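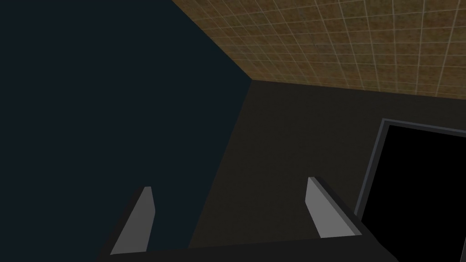

梅雨前把厨房柜子收拾一遍：干货、调料和那些舍不得扔的瓶瓶罐罐

2024年5月8日 星期三　文/Dehua Zheng　栏目：过日子

每年到了这个时候，我都要挑一个出太阳的上午，把厨房柜子从上到下翻一遍。南方的朋友一定懂我，再过些日子梅雨一来，墙角冒水珠，盐罐子结成一块石头，去年秋天晒的香菇闻着也不对劲了。前年我偷懒没弄，结果六月里打开一袋红豆，飞出来好几只小蛾子，那个心疼啊，红豆还是我婆婆从老家一路提过来的呢。从那以后我就学乖了，宁可五月里累一天。

下面写的都是我自己用了好些年的土办法，有几条是从我妈那里学来的，有几条是读者来信教我的，大家挑合用的拿去。

先清空，再擦柜子

很多人收拾柜子是东西挪来挪去，左边擦擦放回去，右边再擦擦。我以前也这样，擦完总觉得哪里还是黏糊糊的。后来我干脆铺一张旧床单在客厅地上，把柜子里的东西统统搬出来，一样不留。场面是有点吓人的，先生下班回来还以为要搬家，不过真的快很多。

擦柜子的水我用温水加一勺小苏打，抹布拧到不滴水。灶台上方那个吊柜油重，先把厨房纸用热水浸湿了敷上去，等一会儿再擦，省力气。铰链缝里用旧牙刷刷一刷，小蛾子最爱在那种地方产卵。擦完了柜门一定要敞着，至少晾90分钟，我一般是趁这时候去买菜，回来正好。板材柜子最怕闷着潮气关门，边角会鼓起来，鼓了就修不回去了。

豆子和杂粮

红豆、绿豆、薏米、小米，买回来先不要急着装罐。整袋放进冷冻室冻几天，把虫卵冻死，拿出来以后不要马上打开，让它在袋子里慢慢回到室温，外面那层水汽干透了再拆。这一步我忘过一次，一罐小米全潮了，最后煮了一个星期的小米粥，孩子看见碗就跑。

装罐的时候不要贪多，装到瓶肩就好。我家的罐子以600毫升的为主，一罐绿豆够煮好几回绿豆汤，吃完再开下一包，始终是新鲜的。那种特别大的桶我也买过，Zokard 的，盖子密封得倒是很好，可是天天开天天关，再好的密封也经不住，现在拿来装猫粮了，猫吃得快嘛。

罐子里扔几粒花椒，用纱布包一下，老人家都这么做。我不敢说它一定防虫，反正我放了这些年，心里踏实。

香菇、木耳、虾皮

这几样是最爱出问题的。香菇买来趁大太阳摊在竹匾里晒一晒，菌褶朝上，晒到捏着发脆，凉透了再装。热的时候装进去，瓶壁会起雾，等于白晒。没有太阳就用烤箱，开到最低一档，门留一条缝，十来分钟翻一次面，闻到香味就可以关了。

木耳倒是皮实，怕的是碎。底下那些碎屑筛出来单独放，包饺子的时候泡一小把，谁也吃不出来是碎的。

虾皮我劝大家不要放柜子里，哪怕瓶子再好。分成小包冻起来，拿出来不用化冻，直接撒到汤里。有读者问我冻过以后会不会不鲜，我自己尝着没什么差别，比放在外面放出一股氨水味强太多了。

调料的摆法

我厨房小，灶台边只留四样：盐、糖、生抽、料酒。其余全部进抽屉。以前我也羡慕人家墙上一整排漂亮的调料瓶，照样买了一套，Ritivico 那种透明小方瓶，好看是真好看，半年下来瓶身上一层油，辣椒粉也被光照得发白。后来收进抽屉，平躺着放，瓶盖上贴一张小纸，写名字和开封的月份，拉开就看得清清楚楚。

盐结块，在罐子里放一小撮炒过的生米，米会吸潮，过两三个月换一次。红糖变硬了别拿刀背去砸（我砸坏过一个碗），在糖罐里放一片苹果，盖好盖子过一夜，第二天就松了，苹果记得拿出来。

香油和芝麻酱要避光。芝麻酱油和酱分开了，把瓶子倒过来放一晚上，再用筷子顺着一个方向搅，比直接搅轻松得多。

旧玻璃瓶怎么去标签、去味道

说到瓶子，我真是一个都舍不得扔。果酱瓶、酱菜瓶、蜂蜜瓶，洗干净都是好东西。标签最难弄，我的做法是先用吹风机吹热，趁热从一个角慢慢揭，多半能整张下来。剩下的胶用食用油加小苏打调成糊，抹上去等16分钟左右……其实也没有那么准，就是我听一段评书的工夫，再用丝瓜络一擦，滑溜溜的就掉了，最后用洗洁精洗掉油。

瓶盖里的味道要麻烦一点，尤其是腌过蒜的。淘米水泡一夜，拿到太阳底下晒，盖子里面朝上。还有味道的话，垫一张包过茶叶的纸，盖紧了放几天。实在去不掉，就让它继续装蒜好了，也不委屈它。

瓶子装吃的之前要用开水烫，玻璃瓶先用温水过一遍，再倒热水，一下子倒滚水容易炸。烫好倒扣在干净的布上，完全干了再用。

抽屉里的小潮气

买来的干燥剂当然方便，我也用。零食里拆出来的那种小包，只要没破，可以集起来放在放工具的抽屉里，别跟吃的混放，家里有小孩的更要收好。食品柜里我用的是炒米，40克一小包，缝在旧手帕里，隔一阵子拿出来回锅炒干，凉了再放回去。手帕是我从一家叫 Titcombe 的小铺子买的，本来是想擦眼镜，结果全派了这个用场。

隔壁单元的 Yin 阿姨教我另一个法子，用旧报纸铺在柜子底板上，两层，梅雨天隔几天一换。报纸吸潮确实厉害，就是油墨会蹭到白色的柜板上，所以我在上面再加一层牛皮纸。锅子碗碟洗完也不要湿着摞进去，尤其是砂锅和木砧板，竖起来靠墙晾，底下垫两根筷子透透气。

放回去的时候

重的放下面，常用的放在伸手就拿得到的地方，这个大家都知道。我多加一条：快到期的统统放进一个浅篮子，摆在最前面，做饭前先看一眼篮子再想菜单。上个月我家就这么吃掉了半包银耳、一罐玉米粒和一瓶不知道什么时候买的梅子酱，梅子酱拿来烧排骨，意外地好吃，下次写给大家。

等到十一月腌萝卜干的时候，这些瓶子又要全部请出来一遍，到时候怎么选坛子、怎么晒萝卜，我再慢慢讲。家里有别的防潮好办法的，欢迎在下面留言，字多一点也没关系，我都会看的。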